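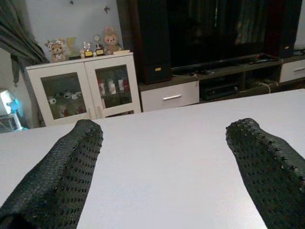

Wilirell Table-to-Bin, README

Print this page | E-mail this page

Wilirell Table-to-Bin is a set of teleoperated two-arm recordings made by the Lodus student robotics club. The task is to clear small pieces of household trash from a table and put them in a bin on the floor. The club recorded it as its project for the year and used it to train the policy it took to the spring showcase.

This file covers what is in the release, how it was recorded, and what we know is wrong with it. Please read "Known problems" before you train anything.

Short facts

Episodes recorded: 3383
Episodes in the release: 2452
Student operators: 12
Size on disk, compressed: 70 GB
Task: pick up from table, drop in floor bin
Arms: two, operated together
Views: one head view, one wrist view per arm
Language labels: one sentence per episode, English
Maintainers: Gifty Akpalu and Kwaku Essien

The episodes that are not in the release failed one of the checks listed under "Filtering". We kept them on the club drive. They can be requested, but they have no labels.

The task

An episode starts with the grippers open and both arms over the table. The operator picks up one item, carries it past the table edge, and releases it over the bin. The episode ends when the operator presses the stop pedal. Some episodes cover one item and some cover several in a row. The field item_index tells you which item the arm is working on at each step.

Items are the things a family throws out on a normal day: plastic drink bottles, snack wrappers, small packages, used paper. We did not use glass, cans with sharp edges, or anything with food left in it. 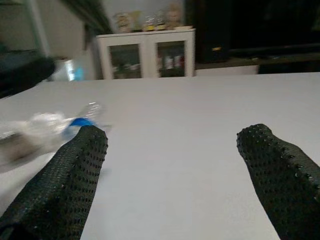
Tetteh Amegashie wrote in the review thread that the bottle episodes should be released as a separate split. His point was that an item that can roll is a different problem from an item that stays where it is put, and that a single success rate over both would hide this. The club agreed in part. There is no separate split, but every episode now has a can_roll flag, and the results we reported at the showcase were given for both groups.

Recording

All recordings were made in the Appiah apartment, in the main room. We left the furniture as it was. Early in the year we had recorded at school with a plain cloth behind the table, and the policy trained on that did badly as soon as there was a real room in view. None of the school recordings are included.

Each operator did a practice block before recording. Practice blocks are not included either. Operators worked in pairs, one driving and one resetting the items, and traded places at the end of each block. Blocks started at 3:30 p.m. and the last one had to be finished by 6. In November it was getting dark outside well before that, so the light changes a lot between the first and last block. We did not correct for it.

The bin stays on the floor near the table. Its exact position was changed between blocks, usually by less than the width of the bin. The position is not logged. If your method needs it, you will have to estimate it from the head view.

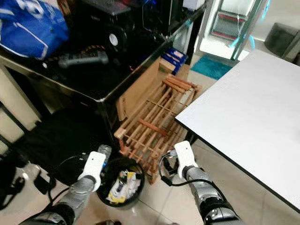
Head view, both grippers and the bin.

Labels

The one-sentence label was typed by the person resetting the items, right after the episode. Spelling was fixed later by Ewurabena Amoah, who also merged words that meant the same thing. "Trash", "garbage", and "rubbish" are all "trash" now. The original text is kept in label_raw.

The success field has three values:

yes: the item was released into the bin and stayed there
no: the item ended up anywhere else
unsure: two reviewers disagreed

Treat "unsure" as its own class. Folding it into "no" made our own numbers worse, and so did folding it into "yes".

Filtering

An episode was dropped if any of these applied:

- one of the three views was missing or stopped early
- the time stamps of the arms and the views were out of step
- a hand came into the head view while the arms were moving
- the stop pedal was pressed before the first item was picked up
- the label was empty

Failed grasps were not a reason to drop an episode. There are plenty of them, and many are followed by a second try. Nana Quartey argued for keeping these from the start, and the retries turned out to be the part of the set we used most.

Known problems

Motion blur. The wrist views blur whenever the arm moves quickly. Printing on small items usually can't be read in those stretches. We tried a shorter exposure for one block and the picture was too dark, so we went back.

The bin fills up. We did not empty it after every episode. What is already in there shows up from the wrist view when the arm is over the bin, and a model can learn to use it as a clue for how late in the block it is. We noticed this only after training. Shuffling by block does not fix it — you need to hold out whole blocks.

Cable. A black cable lies on the floor near the bin in some episodes. It is not part of the task.

Operator style. Operators differ in how high they lift before crossing the table edge. The operator field is a number from 1 to 12 and is not linked to names anywhere in the release.

Left and right. The club has more right-handed operators, and the set leans toward the right arm. Mirroring the data will not give you a correct left-arm episode, as the room is not symmetric.
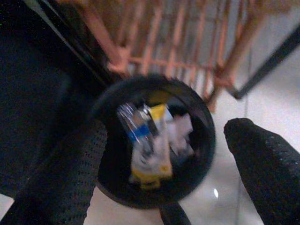
Folder layout

episodes/ — one folder per episode, with the three views and the arm states
labels.csv — label, label_raw, success, can_roll, operator, block
splits/ — train and test lists, held out by block
tools/ — a loader and a script that plays an episode back in a window

The loader needs Python and nothing unusual. Run check_install in the tools folder first. If it complains about missing views, the download was not complete.

Use and credit

Free for class work, club work, and research. If you publish something, name the Lodus student robotics club and the release you used. Do not try to work out who the operators or the residents of the apartment are.

Corrections to labels are welcome. Send the episode number and the value you think is right to Kwaku Essien through the club page. We go through them at the end of each term and post a new labels.csv; the episodes folder does not change.

Print this page | E-mail this page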